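Plarker Elections Board > County and Municipal > Trurnar County
Thread: Farngate council special, recount method

precinct_ledger
Posted 2019-01-22

The canvass for the Farngate council special is posted. 1663 ballots cast, margin of 7 between the two candidates on the ballot, 33 undervotes, 3 write-ins. No overvotes reported. The trailing campaign has filed for a recount and the filing asks for a full hand count. The county's draft notice says "retabulation," meaning the same ballots go back through the same Myklebust scanners.

The county recount rule says the board "shall recount all ballots by the method most likely to resolve the contest." That is the entire text on method. Looking for opinions on whether a retabulation satisfies it.

oldcanvass
Yes, it does. The board picks the method and the rule gives it room to pick. Retabulation was used in the July water district race and there was no challenge.

stub_and_tally
No challenge isn't the same as approval. The margin in the water district race was far larger than the undervote total, so the method couldn't have mattered. In Farngate the undervotes exceed the margin by a lot. A scanner that read an oval as blank the first time will probably read it as blank the second time, unless the mark sits right at the threshold.

oldcanvass
Most undervotes are real. People skip the race. You are assuming there are votes hidden in there.

stub_and_tally
I'm assuming that the number isn't known. A hand count makes it known.

halfpercent
Is the automatic trigger in play too? I thought a petition wasn't needed under half a percent.

precinct_ledger
It depends on the denominator, but the result is the same both ways. 7 over 1663 ballots cast is 0.42 percent. Take out the undervotes and it is 0.43. Either is under the line. The campaign filed anyway, I assume to get the hand count request into the record before the deadline.

halfpercent
Thanks. One check on the totals: with the undervotes out you have an even number, and an odd margin can't come from two candidates splitting an even number. So the write-ins have to come out too?

precinct_ledger
Correct. Removing the write-ins leaves 1627 for the two named candidates, 817 to 810. The canvass sheet puts the write-ins on page two, and one of the news sites left them off.

redline_bylaws
I think the argument about method skips a step. "Resolve the contest" is not defined, but "ballot" is, in the definitions section, and it covers the paper sheet and the voter's marks. A cast vote record isn't a ballot under that definition. If the board plans to re-export the stored records and add them up again, that fails on the text. If the sheets physically go through the scanner again, I would say it passes, though poorly.

oldcanvass
Agreed on the export. I don't believe anyone at the county proposed that. The draft notice mentions re-feeding.

redline_bylaws
It says "reprocessing." I would want that changed before the board votes on it.

stub_and_tally
There is also a middle option. Re-feed everything, have the scanner outstack any sheet it reads as blank in this contest, and have two-person teams look at the outstack. It's 33 sheets if the first read holds. It can be finished before lunch and the hand review is limited to the sheets most likely to change.

halfpercent
That sounds fine to me. Why would either side object?

precinct_ledger
I wrote up my objection for the county comment page and am pasting the core of it here.

Outstacking only catches one kind of error. 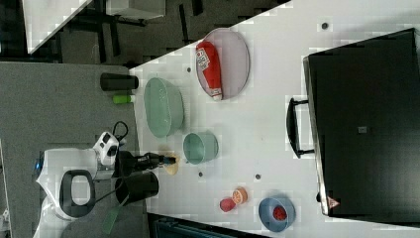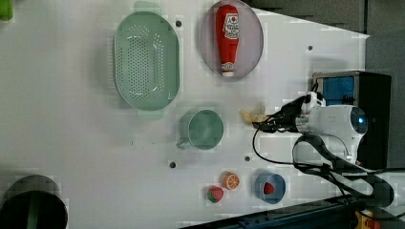

The proposed re-feed sorts ballots on a single test, whether the scanner found a mark above its density setting in this contest. Sheets that fail the test get human review. Sheets that pass do not, including any where the scanner took a stray mark or a fold for a vote. It sorts the way the pale green colander in the second picture would: what is held back depends on the size of the holes, and looking at what was held back says nothing about what went through. If the board adopts the outstack, it should also pull a random sample from the accepted sheets and compare each one with its record. With a margin of 7, two votes read for the wrong candidate move the result by four, and neither of them would show up as an undervote.

stub_and_tally
Fair. I'd support the outstack plus a sample. Sample size is going to be the fight, though. At that margin the number you need for any decent risk limit gets close to a full hand count, and then you may as well do one.

redline_bylaws
That was going to be my comment. With a contest this small, the full hand count is the simpler procedure to write down and the simpler one to defend.

oldcanvass
Cost is a legitimate factor and none of you have mentioned it. Teams have to be paid and the rule requires observers from both sides for every table. Re-feeding takes one operator.

redline_bylaws
The rule doesn't list cost as a factor. It says "most likely to resolve."

oldcanvass
The rule also doesn't say "hand." We can go back and forth on this.

halfpercent
Does the losing side get a second recount by a different method if the first is a re-feed?

precinct_ledger
Not from the board. It would have to go to court, and the filing window opens when the recount is certified. The comment page stays open until the board meets. Comments need the contest name in the subject line or they get routed to the general inbox.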